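Keys, hooks and the hallway rail: your questions

We had so many messages after the September open day that it seemed best to put the answers in one place. Thank you for every one of them - we love talking about key storage more than is probably normal!

Where do I collect my key?

From the key rail in the Oltier workshop building, on the wall by the board. Ask Liesbeth De Haan for access the first time and she'll walk you through it (she'll also show you the kettle). After that you can help yourself during opening hours.

Why a rail and not a key cabinet?

We had a cabinet for years, and it was a dark little box full of rattling metal that you had to feel your way around. With a rail you can see in a second what's there and what's out. It cost us next to nothing, it takes up hardly any wall, and people put things back! That last bit still delights us.

Can I hang more than one bunch on a hook?

Two small rings are fine. If you have a big bunch, please use one of the hooks further along, where there's more room for it to hang down without catching on its neighbours.

The cream rail bends round and slopes down, with its short hooks spaced evenly along it, so a set of rings on one hook and a cord on the next can each have a bit of space. Long cords swing about more than you'd think, so give them a moment to settle before you let go.
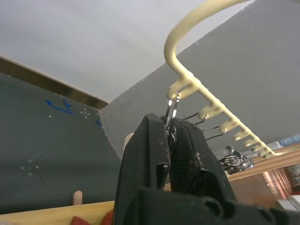
Should I put my key on a cord or a ring?

Whichever you like. Gijs Mulder swears by a thin black cord, because he can wear it round his neck while he's carrying timber. Rings are easier to find in a coat pocket by feel. If you go for a ring, pick one that opens without breaking a fingernail - the cheap ones are brutal.

My keys have got tangled with somebody else's. What now?

Take the whole lot off the hook and sort it out on a table. Pulling at it while it's hanging makes it worse, every time. Start with any straps or cords, then slide the rings apart.

What if I take a key home by mistake?

It happens, and we won't be cross. Send Florante Salazar a message the same evening and bring it back within three days. A lost key costs 5 euros to replace.

Can I write a note on the board?

Please do! Arrows, squiggles and reminders are all welcome, as long as you use the proper board markers. Wipe off your own notes when they're no longer needed.

Last updated December 22, 2021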